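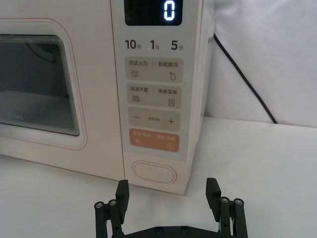

Can anyone use the new microwave in the Storkwood community kitchen? It is open to all residents of the building and to their guests, from seven in the morning until ten at night.

The kitchen on the ground floor of Storkwood has a microwave again. The old one stopped working in January, and for several weeks people carried their soup upstairs or ate it cold. The new oven is a cream-white Midea with a smooth door and a row of quick-time keys under the display. It was bought second-hand through Renow, the repair shop on Ramalho Street, which checked it before the sale and gave a guarantee of 24 months.

The price was 47 dollars. The money came from the coffee box, which held 355 dollars at the last count, so there is still enough for the new kettle that was promised in the fall.

Storkwood was built in 1931 as a house for railway workers, and the shared kitchen is as old as the building. Today it is used mostly at lunch time, by residents who work from home and by the language group that meets in the room next door.

The labels on the control panel are in Chinese. This was known before the purchase, and it is the reason for the low price. Most people will need only a few of the keys. The short ones under the display add ten seconds, one minute or five minutes. The wide orange key at the bottom is for start on the right side and for pause or cancel on the left side.

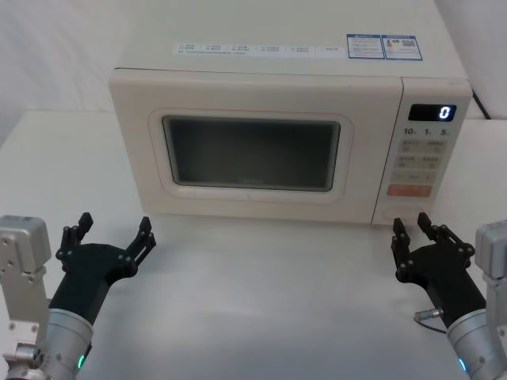 Olga Simões wrote on the residents' page that she would like a sheet with translations on the wall, in large letters, and that her mother will not press any key she cannot read. Several neighbors agreed with her the same evening.

The sheet is now in preparation. Yavuz Başaran has offered to make the translation and to print it in English and Portuguese. It will include the keys for microwave power, smart defrost, the food menu and the settings, and also the one called microwave sterilization, about which there were already some questions. Until the sheet is ready, please do not put stickers on the panel. The glue is difficult to remove, and the keys under it may stop to respond.
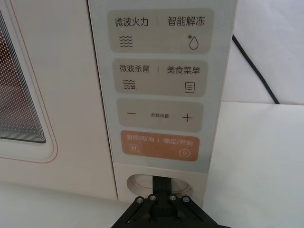
What should I do when my food needs defrosting? Please use the smart defrost key if you have learned it already, or leave the food overnight in the refrigerator on the middle shelf, with your name on it.

The rules for the oven are the same as before. Cover the food, take out metal spoons and foil, and wipe the inside after use. The cloths are in the second drawer. Plates from Prodside, the brown ones with a thin gold edge, must stay out of the microwave – two of them made sparks in the old oven last year.

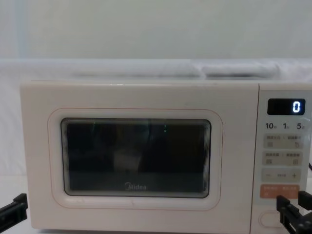 Where can a fault be reported? Write it in the blue notebook next to the sink, with the time and your apartment number, and pull out the plug if there is a smell of burning.

The old microwave is still in the bicycle room. Renow will collect it for parts at the end of the month, together with the broken toaster. Residents who have other small appliances to give away can leave them beside it, with the cord tied.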